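Les tables de l'atelier

Les plateaux en bois clair demandent un peu de soin pour garder leur aspect. Tamara Levchenko rappelle la marche à suivre : dépoussiérer, passer un chiffon à peine humide, essuyer dans le sens du fil. Pas d'éponge abrasive ni de produit à vitres. Les verres et les tasses se posent sur un dessous. Pour une tache tenace, voir Ho-yin Chung avant de poncer quoi que ce soit. 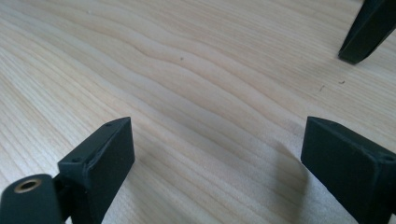

Lettre de Nogueira, n° 101, page 20

Le veinage ondule au milieu du plateau ; suivez-le avec le chiffon. Prochain entretien complet en juillet, inscriptions auprès de Tamara.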